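Informe de seguimiento para la Fundación Kanier
Proyecto: Lectura en voz alta en el barrio de Lirnley
1 de marzo de 2021

Estimado equipo de la Fundación:

Con mucho gusto les enviamos este segundo informe, que llega un poco más largo de lo que habíamos prometido, porque ha sido un semestre con bastante que contar y nos cuesta dejar cosas fuera. Como recordarán, la ayuda que nos concedieron tenía dos destinos: sostener los círculos de lectura en voz alta para personas mayores que viven solas y empezar a preparar un servicio de préstamo de libros al aire libre, pensado para vecinos que no pueden o no quieren entrar en una biblioteca.

Empezamos por los círculos. Tenemos ahora mismo 67 personas inscritas, repartidas en siete grupos, y todos se reúnen por teléfono. Reconocemos que al principio nos daba cierto reparo: leer en voz alta a alguien que no te ve la cara es raro, y las primeras sesiones tuvieron silencios muy largos y bastantes «¿me oye?, ¿me oye usted?». Poco a poco se le fue cogiendo el gusto. Los grupos eligieron sus propias lecturas y ahí nos llevamos más de una sorpresa, ya que nosotros habíamos preparado una lista de cuentos breves (muy cuidada, todo hay que decirlo) y casi todos prefirieron novelas largas, de las que duran un invierno entero. El grupo de la calle Ruddock va por su segunda novela de misterio y nos ha pedido que no se salte ninguna página, ni siquiera las descripciones del jardín.

También hemos cambiado la duración de las sesiones. Una hora resultaba cansada para quien escucha con audífono, de modo que ahora leemos media hora, charlamos un rato y lo dejamos ahí. La charla se alarga casi siempre. Algunas de las conversaciones más bonitas del semestre han salido de una receta mencionada de pasada en un capítulo o del nombre de un río que alguien conocía de niño.

En cuanto a los materiales, imprimimos 100 ejemplares del cuaderno de letra grande que figuraba en el presupuesto. La imprenta Neltthorpe nos entregó una primera prueba con el papel demasiado brillante, que reflejaba la luz de las lámparas y obligaba a inclinar la página, y hubo que repetirla en mate. Eso nos retrasó seis semanas en el calendario, aunque no supuso ningún coste añadido. Los cuadernos ya están repartidos y nos llegan comentarios muy cariñosos, además de una queja razonable sobre la grapa, que tomaremos en cuenta para la próxima tirada.

La formación de lectores va algo por detrás de lo previsto. Hicimos el taller de respiración y ritmo, pero el de voces y diálogos quedó pendiente y lo pasaremos a la primavera. Preferimos decirlo con claridad, porque esa partida aparece sin gastar en las cuentas adjuntas y querríamos pedirles permiso para conservarla hasta entonces.

Llegamos así al préstamo al aire libre, que es la parte que más ilusión nos hace y también la que más papeleo está dando. La idea sigue siendo la misma: un punto pequeño, en un lugar de paso, donde recoger y devolver un libro sin trámites. Hemos estado mirando distintas formas de quiosco y nos inclinamos por algo sencillo, que se cierre bien y que se distinga desde lejos.
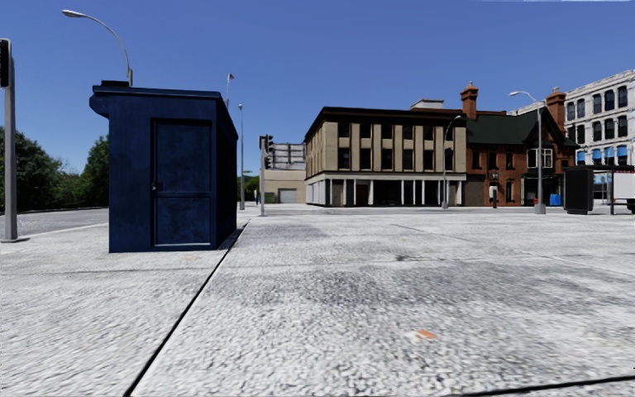

Quiosco azul de techo plano en una plaza pavimentada. Imagen generada por ordenador.

Nos falta todavía decidir el sistema de estanterías y resolver la cuestión de la humedad, que con los libros de bolsillo es un quebradero de cabeza. Hemos pedido ya el permiso de ocupación de vía pública y, si la respuesta es favorable, querríamos abrir en junio, con un horario corto de mañana y una selección modesta: novela, poesía, algo de cocina y un buen estante de letra grande.

Para los próximos meses seguiremos con los siete grupos telefónicos, completaremos el taller pendiente y les enviaremos el presupuesto revisado del punto de préstamo en cuanto lo tengamos cerrado. Si desean escuchar una sesión, estaremos encantados de hacerles un hueco en la línea; basta con avisarnos unos días antes para que el grupo lo sepa.

Reciban un saludo muy afectuoso y nuestro agradecimiento,

El equipo de Lectura en voz alta, Lirnley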